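Grusteck Tray Liners, Cut to Size

Non-slip liner sold by the sheet or trimmed to fit a tray you already own. Made for kitchens, canteens, care homes and anyone who carries more cups than they should. 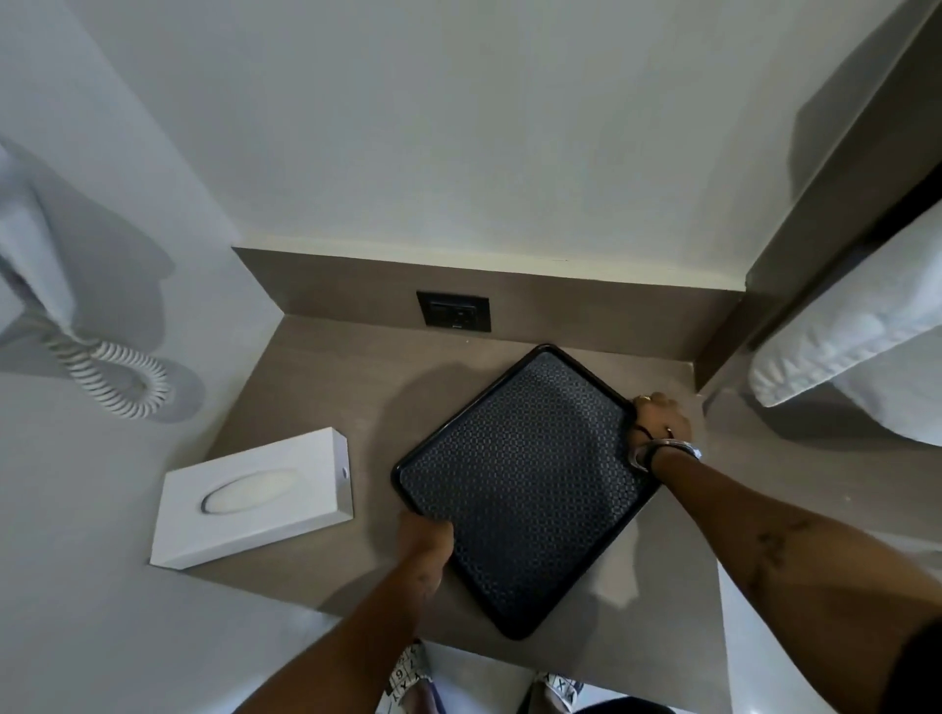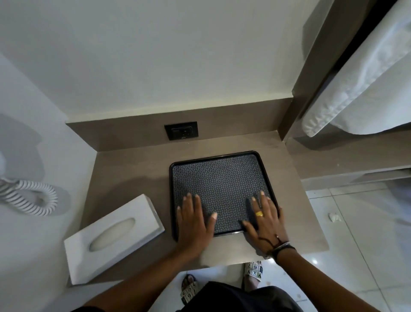 Black tray with patterned gray mat

Stistgate, July

Prices on this page replace the spring list. Orders placed before the change will be filled at the old price.

What it is

The Grusteck liner is a thin, flexible sheet with a textured top face and a tacky back. It lies flat in the tray without glue or tape and lifts out for washing. The material is a foamed rubber on a woven polyester core. It contains no latex.

Sizes

Full sheet: 504 mm wide, sold by the meter
Small pack: 5 round liners, 200 mm across, for cocktail trays
Cut to size: send us the inside measurements of your tray

Measure the flat part of the tray only, and leave out the curve where the base meets the rim. If the corners are rounded, trace one on paper and mail or scan it to us. We keep patterns for the Bognár and Zerkemano tray ranges, so for those you only need to give the model number stamped underneath. Older Zerkemano trays have a tighter corner than the current ones. If yours has no number, treat it as an older one and send a tracing.

Cutting it yourself

Use a sharp utility knife and a steel ruler. Scissors work on the small rounds but tend to leave a wavy edge on anything longer. Cut from the back, and go a little oversize on the first pass. The core does not fray, so the edge needs no finishing.

Washing

Hand wash in warm water with dish soap. Rinse well, as dried soap makes the back slippery. Air dry flat or hung over a rail. The liner can go on the top rack of a dishwasher, but the heated dry cycle will curl it over time. A curled liner usually recovers overnight under a heavy book. Do not use bleach or put it in a tumble dryer.

Not suitable for

Pans straight from the oven or stove
Baking or microwave use
Cutting food on
Trays with a raised pattern in the base, where the back cannot get a grip

Colors

Charcoal, sand and dark green. Sand is stocked in full sheets only. Tea and red wine will mark it if left, and we would steer most cafes toward charcoal.

Delivery and returns

Full sheets and small packs ship from stock. Cut-to-size orders take up to 14 days and cannot be returned unless we made the cutting error. Keep the tracing until the liner has arrived and you have tried it in the tray.

For trade accounts and quantities over 200 pieces, write to Impi Hakala at the Stistgate office. Please include your tray model, the color and a delivery address with your first message.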